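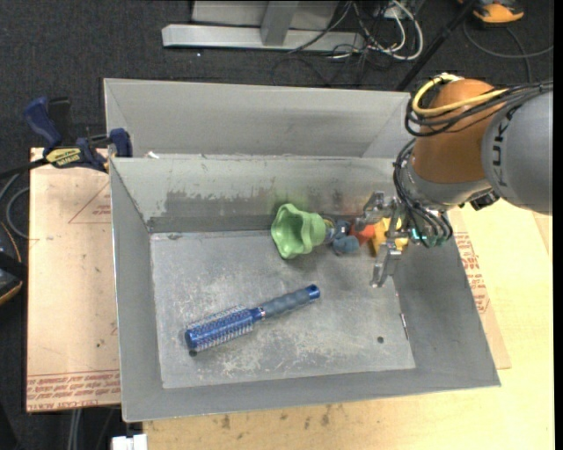
Man solle doch einfach den Arm kaufen und den Rest dann aus der Schublade dazubasteln, stand neulich in einem Leserkommentar, so teuer könne Kleinkram ja nicht sein. Doch, kann er! Ich habe beim Lesen laut gelacht und dann meinen alten Kostenordner rausgekramt, weil ich es beim ersten Mal ganz genauso gemacht habe. Der Arm war bezahlt, der Kaffee gekocht, alle standen erwartungsvoll herum, und dann fehlte ein Stecker. Ein einziger. Lieferzeit 22 Tage.

Deshalb heute auf Trutent mal keine Tipps zum Sägeblattschärfen, dafür alles, was ich mir beim Planen einer kleinen Roboterzelle für die Werkstatt notiert habe. Unser Projekt heißt intern Ramen (fragt nicht, es war spät und wir hatten Hunger), und es geht um das klassische Greifen aus der Kiste: Teile liegen durcheinander in einer Blechwanne, der Arm soll sie herausholen. Klingt nach einer Einkaufsliste mit drei Zeilen. Meine hatte am Ende vier Seiten.

Mit dem Tisch anfangen

Ich weiß, der Tisch ist der langweilige Teil. Aber schreibt ihn als Erstes auf die Liste, mit richtigem Preis, und zwar bevor ihr euch in irgendeinen Arm verliebt. Auf einer hellen Holzplatte lässt es sich wunderbar probieren, man kann reinschrauben, umstellen, wieder wegschrauben, und wenn ein paar dunkle Flecken draufkommen, weint auch keiner. Für den Anfang würde ich immer wieder Holz nehmen. Nur muss das Gestell drunter schwer sein. Ein Tisch, der beim Anlehnen wackelt, wackelt auch, wenn der Greifer in der Wannenecke aufsetzt, und dann sucht man den Fehler drei Abende lang in der Software.

Und messt den Boden aus, auf dem das Ganze stehen soll. Wir haben dunklen Teppich vorgesehen, weil er im Nebenraum sowieso schon lag. Leise ist das, keine Frage, und heruntergefallene Teile gehen seltener kaputt. Kleine schwarze Schrauben findet man darauf allerdings nie wieder. Also habe ich einen Magnetstab ins Budget genommen, der kostet weniger als eine Pizza.

Behälter: mindestens zwei kaufen

Mein liebster Tipp überhaupt, weil er so billig ist. Nehmt die Wannen gleich doppelt. Zwei gleiche Blechwannen hintereinander, eine zum Ausräumen und eine zum Einräumen, damit kann man hin und her sortieren, ohne ständig selbst nachzulegen. Mit einer einzigen Wanne steht man daneben und spielt Nachschub.

Beim Aussuchen achte ich auf schräge Seitenwände und einen ebenen Boden. Steile Wände sehen ordentlicher aus, aber in den Ecken wird es für die Finger vom Greifer richtig eng, und irgendwas liegt immer hinten rechts in der Ecke. Immer! Blankes Blech ist außerdem so eine Sache, wenn man mit Kameras arbeiten will. Es spiegelt, und farbige Teile werfen gern einen Schimmer an die Rückwand. Grau und schon ein bisschen zerkratzt ist mir da lieber als nagelneu und glänzend. Gebrauchte Wannen also, wenn ihr welche kriegt. Bei Sikora, unserem Händler für Werkstattauflösungen, stehen die manchmal palettenweise herum.

Ob ihr Löcher im Wannenboden haben wollt, müsst ihr selbst wissen. Zum Festschrauben ist das praktisch, für kleine Kugeln eher nicht so.

Testteile kosten fast nichts, also bitte keine halben Sachen

Anfangs wollte ich einen Satz genormter Prüfkörper bestellen. Hübsch, präzise, teuer. Dann habe ich die Krimskramskiste aus dem Flur geholt und war schlagartig klüger. Eine Rundbürste für die Haare zum Beispiel ist ein großartiges Testobjekt: vorne Borsten, hinten ein geriffelter Griff, dazwischen rollt das Ding auch noch weg, wenn man es falsch anpackt. Buntes Spielzeug ist genauso gut, besonders die Stücke mit runden Ausbuchtungen und die mit gewelltem Rand. Wer die sicher greifen kann, hat mit einer Metallhülse kein Problem mehr.

Für das Testzeug habe ich im Plan 25 Euro stehen, und davon ist noch was übrig. Flohmarkt, Ramschkiste, Kinderzimmer (vorher fragen!). Achtet auf verschiedene Farben, dann merkt man sich beim Auswerten leichter, welches Teil Ärger gemacht hat. »Das gelbe schon wieder« ist eine erstaunlich brauchbare Fehlermeldung.

Der Greifer bekommt eine eigene Zeile im Budget

Viele Angebote zeigen den Arm mit einem Greifer vorne dran, und unten im Kleingedruckten steht dann »Greifer nicht enthalten«. Bitte nachlesen. Bitte zweimal nachlesen. Wir haben uns bei Reltier ein Modell mit gegliederten Metallfingern anbieten lassen, und ich fand den Preis zuerst unverschämt, bis ich verstanden habe, was alles dazugehört: Adapterplatte fürs Handgelenk, Anschlusskabel, Ersatzfingerspitzen.

Was ich beim Anbieter jetzt immer abfrage, und zwar schriftlich:

Wie lang sind die Finger, und passen sie geöffnet noch in die Wannenecke?
Was wiegt der Greifer samt Kabeln? Das geht nämlich alles von der Traglast ab.
Gibt es Fingerspitzen einzeln nachzukaufen, und was kosten die?
Welcher Stecker ist dran, und wer liefert das Gegenstück?

Die letzte Frage ist die mit den 22 Tagen. Nie wieder.

Übrigens lohnt es sich, vor der Bestellung einen Pappgreifer zu schneiden. Kein Witz, Karton in Originalgröße, mit der Hand in die Wanne gehalten, einmal in jede Ecke. Das hat mir eine komplette Fehlbestellung erspart, weil die breite Ausführung schon an der Seitenwand anstieß, da war sie noch gar nicht unten.

Kabel, Kabel, Kabel

Beim ersten Plan stand bei mir »Kabel: pauschal«. Das habe ich inzwischen dick durchgestrichen. Am Arm läuft ja viel mehr entlang, als man denkt, ein dickes gelbes hier, ein ganzes Bündel schwarze da, und die müssen alle mitkommen, wenn sich das Gelenk dreht. Rechnet jede Leitung mit Schlaufe, also mit dem Bogen, den sie beim weitesten Ausschwenken braucht. Ich nehme Paketschnur, klebe sie mit Malerkrepp entlang der geplanten Strecke fest und messe hinterher die Schnur. Dauert eine Viertelstunde und stimmt jedes Mal.

Dazu kommen Klettbänder (großzügig!), Kabelhalter am Handgelenk und etwas, womit man die Überlängen am Boden wegsortiert. Sonst hat man hinter dem Tisch ein Knäuel, in das früher oder später ein Fuß gerät. Beschriftet beide Enden. Ich habe das beim ersten Umbau ausgelassen und sieben Leitungen einzeln durchgeklingelt.

Zwingen statt Sonderhalter

Jetzt mein Spartipp für Ungeduldige. In der Probezeit wird noch nichts verschraubt, was sich klemmen lässt. Eine gute Schraubzwinge am Rand, direkt neben der Wanne, und man kann alles in zwei Minuten versetzen. Unter die Wannen kommt bei mir eine Platte, an der die Schutzfolie oder das Schutzpapier ruhig noch dranbleiben darf, solange man ausprobiert. Die zieht man ab, wenn die Position endgültig feststeht. Meine klebt seit Oktober drauf, so viel zum Thema endgültig.

Kauft bei den Zwingen keine ganz billigen. Die rutschen, und dann wandert die Wanne bei jedem Kontakt einen Hauch weiter nach hinten, bis der Greifer auf dem Rand landet. Ein Strich mit dem Bleistift auf der Platte verrät das Wandern übrigens sofort.

Wie viel Puffer?

Diese Frage kommt per Mail am häufigsten. Ich lege für eine kleine Zelle 1000 Euro zur Seite, die am Anfang keinen Namen haben. Die werden auch alle! Bei uns gingen sie für Adapter, ein längeres Netzwerkkabel, Licht, nochmal Licht und einen zweiten Satz Fingerspitzen drauf. Wer gebraucht kauft, sollte eher mehr zurückhalten, vor allem für die Steuerung. Fragt beim Gebrauchtkauf unbedingt, ob Bediengerät, Passwörter und Sicherungskopie mitkommen, und lasst es euch auf die Rechnung schreiben. Ein Arm ohne Bediengerät ist ein sehr schweres Dekostück.

Und dann noch der Posten, den ich in der ersten Fassung komplett vergessen hatte: Absicherung. Schutzabstand, Not-Halt, jemand mit Fachkenntnis, der draufschaut, bevor das Ding mit normaler Geschwindigkeit fährt. Holt euch dafür ein Angebot ein, bevor der Arm bestellt ist. Davon hängt ab, wie viel Platz ihr braucht, und der Platz bestimmt wieder den Tisch, und schon sind wir wieder ganz oben auf der Liste.

Ein Nachtrag zur Reihenfolge, weil ich gefragt wurde, was ich zuerst bestelle: das Teil mit der längsten Lieferzeit, egal wie klein es ist. Ich sortiere meine Tabelle inzwischen nach Wochen und erst danach nach Euro. Ganz oben steht da gerade ein Winkelstecker. Die Tabelle räume ich noch etwas auf, dann stelle ich sie zum Herunterladen hier rein, vermutlich ohne die Spalte mit den Flüchen.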